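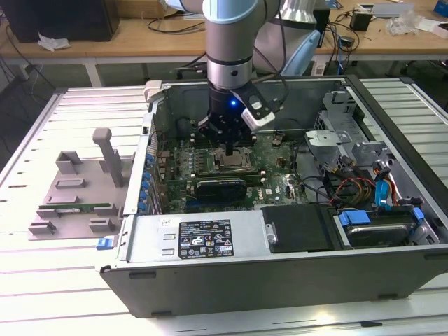
Speaker notes, "What the Arm Left Us"
18 minutes plus questions. They say 20, but the chair starts standing up at 18.

**Before starting:** water, clicker, turn off laptop notifications (see January).

## Opening

Hi, I'm Lợi Huỳnh. I run the bench at Rodden, where old office desktops come in on pallets and leave as either working desktops or very well-sorted parts. I've been taking computers apart for a living long enough to have opinions about screws.

Pause. If they laugh at screws, it's a good room. If they don't, skip the hinge joke later.

I was asked to talk about the future of work. I can do the last year and a half at one company with bad parking. You may extrapolate at your own risk.

## What the job was

Take them through it quickly. Tower comes in, lid comes off, memory out, drive out, card out, test, log, wipe, rebuild or strip. Then the next one.

People outside assume the hard part is knowing computers. The hard part was your thumbs. Memory clips, drive clips, the little latches on the expansion slots. By four in the afternoon you were opening things with your knuckles.

The other thing about the job was that you could do it while talking. I learned about two divorces, a kitchen remodel and most of a novel across that bench. Remember this for later in the talk, it comes back.

## How the arm arrived

Pledano sold us the system. Pintér did the integration, meaning Pintér's people stayed for weeks and ate our snacks.

The announcement said the arm would "free technicians for higher-value tasks." We asked for a list of the higher-value tasks. The list came a month later and the first item was "supervise arm."

(Don't rush this. Let it land. Don't do the voice.)

To be fair to management, and my manager is in row three, they told us early, they told us in person, and they put in writing that no one would be let go over it. They've stuck to that. Two people left and weren't replaced, which I'll get to.

## What it's good at

- Same motion, same force, at 3 p.m. as at 9 a.m.
- Pulling memory and setting it down in a fixture where you can find it. Some of my former colleagues never mastered this.
- Not minding.

We have a printed fixture on the table for the modules. We've had to redesign it more times than I'd like to put on a slide. The arm wants a part to be exactly where it was yesterday, and a lot of my week now goes to making yesterday happen again.

## What it's bad at

Cables. Give it a case with the power leads hanging across everything and it becomes very thoughtful. A person shoves the bundle aside with the back of a hand and doesn't remember doing it. We spent a long meeting trying to write down what "shove it aside" means. There is a document. I wouldn't read it on a full stomach.

Also stickers in odd places, bent brackets, and anything a previous owner fixed with tape.

Hinge joke here, if they earned it.

## What changed for us

Slow down, this is the talk.

**The thumbs.** Mine stopped hurting. I'd like that on the record before I complain about anything. I'd been wearing a brace to bed and I don't now.

**The pace.** Before, if you had a rough morning you went slower and made it up after lunch. The arm doesn't have rough mornings, so the prep table has to stay full. I used to have a quota. Now I have a thing that's waiting for me. It has never said a word about it, and I still feel judged.

**The knowledge.** Our newest tech, six weeks in, could clear a fault code faster than I can and had never seated a memory module by hand. When the arm was down for a day we found that out in front of a customer. Now everyone does a shift a week at the manual bench, arm or no arm. That was our idea, it took three requests, and it's the best change we made. Say this part twice if the room has managers in it.

**The talking.** Told you it would come back. The stations are farther apart and we face the cell, so we don't face each other. Nobody designed it that way. It fell out of where the table had to go. I still don't know how the kitchen remodel ended.

**The two empty seats.** "No one was let go" is true. It's also true that there used to be more of us. Both sentences belong in the announcement.

## The spreadsheet bit

The business case was built on a batch of 1,000 towers, all the same model, all clean inside. I'd love to meet those towers. Ours came from a school district.

The tracking goes through Prollus, which logs every stop the arm makes and asks the operator to pick a reason from a menu. For the first stretch the most popular reason was "Other." We asked for a text box. We got "Other (2)."

## What I'd ask for, if yours is coming

- Get the bench people in before the layout is drawn. We'd have turned one table around and kept the conversation.
- Keep the manual work on the schedule, with hours next to it.
- Ask who gets paid for supervising. It's a skill and it came to us as a "transition."
- Let techs stop the arm without filling in a form first. Form second.

## Close

I was asked if I'd go back to how it was. No. I like my thumbs. I'd go back for the afternoons, though.

Thank you, questions.

**Likely questions**

*Is it faster than you?* On a clean case, over a whole shift, yes. On a school district case, come watch.

*Did you name it?* We did and I can't say it into a microphone.

*Cost?* Point at row three.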